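Ticket 261 – Litwood table, wood edge strip lifting
Opened by: Meifang Ye
Assigned to: Gwilym Lloyd
Status: Waiting on customer

Meifang Ye wrote:
Hi there! I bought one of your big white-topped tables in May and I love it, but the thin wooden strip along one long side has started coming away near the corner. I can get a fingernail under it (and I do, constantly, which I know isn't helping). I pushed it back down and taped it overnight, and by lunch the next day it had popped up again. Is this something I can fix myself or does it have to go back? It took two of us to get it up the stairs so I'm really hoping for the first one!

Gwilym Lloyd wrote:
Hi Meifang, sorry to hear that. Could you tell me how long the loose part is, and whether there's any old glue you can see on the back of the strip? Also, has anything hot or wet been near that corner?

Meifang Ye wrote:
Just measured, it's 7 inches. There's a yellowish crust on the back, so I guess that's the glue? Nothing hot, but I do wipe the table down every night and I'm pretty generous with the water – we do puzzles and crafts on it and it gets sticky.

Gwilym Lloyd wrote:
That could well be the water getting in behind. Please scrape off the crust with something plastic, let it all dry for a day, then run a thin line of wood glue along the strip and clamp or tape it tight. Leave it 24 hours. I'll put a spare strip in the mail too, in case the old one has warped.

Meifang Ye wrote:
OK, glue is on and the tape has come off again, so fingers crossed. I'm keeping the wet cloth well away from that side for now.
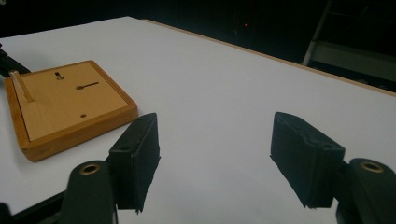

I did have one more question while I've got you. The top is matte and I don't want to make it shiny in patches, so is a barely damp cloth with a drop of dish soap all right, or do you sell something for it? My neighbor Hina swears by furniture polish but I'm nervous about it on white.

Gwilym Lloyd wrote:
Damp cloth and dish soap is perfect, and please skip the polish. The spare strip goes out today. Let me know in a week if the corner is still holding and I'll close this one.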